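# Zidport Clamp-On Forearm Rest for Walkers

The Zidport forearm rest attaches to the side rail of a standard walker and supports the user's forearm in place of the hand grip. It is intended for users with limited grip strength or wrist pain who can bear weight through the forearm. The rest is sold singly and fits left or right.

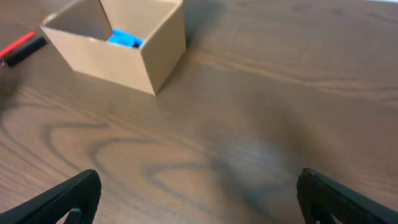 The trough is molded in one piece and lined with closed-cell foam. Fit it at a table before taking the walker outside. A plain wooden tabletop is suitable, with the parts kept in an open cardboard box to one side and a marker at hand for noting the user's height setting on the post. The post has 6 height positions, set with a spring pin. Check that the pin is fully through both walls before loading the rest.

## Specifications

- Model: Carretero 413
- Maximum user weight: 100 kg
- Height positions: 6
- Straps: 2, hook and loop
- Finish: matte gray
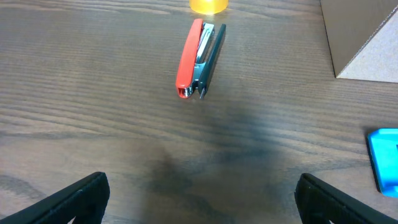
*Stapler with red-orange top arm, on its side.*

## Fitting

1. Loosen both clamp knobs and place the clamp over the side rail.
2. Set the post height with the user standing and the elbow bent at a right angle.
3. Tighten the knobs by hand. Do not use a wrench.
4. Close the straps over the forearm, leaving room for the user to withdraw the arm unaided.

The clamp does not fit oval rails. For these, order the Bilside adapter separately.

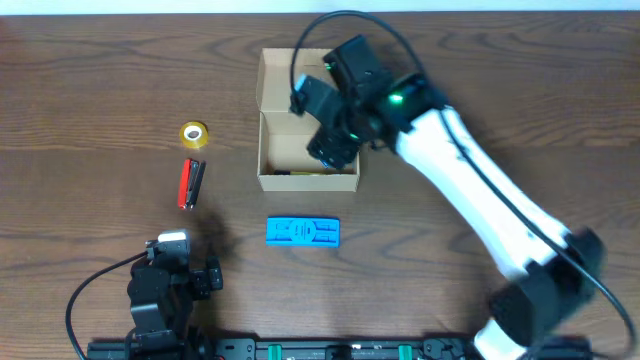 Recheck the knobs after the first day of use and once a week after that. Wipe the foam with mild soap and water. Replacement foam and straps are available from Mirnmont and can be changed without removing the clamp.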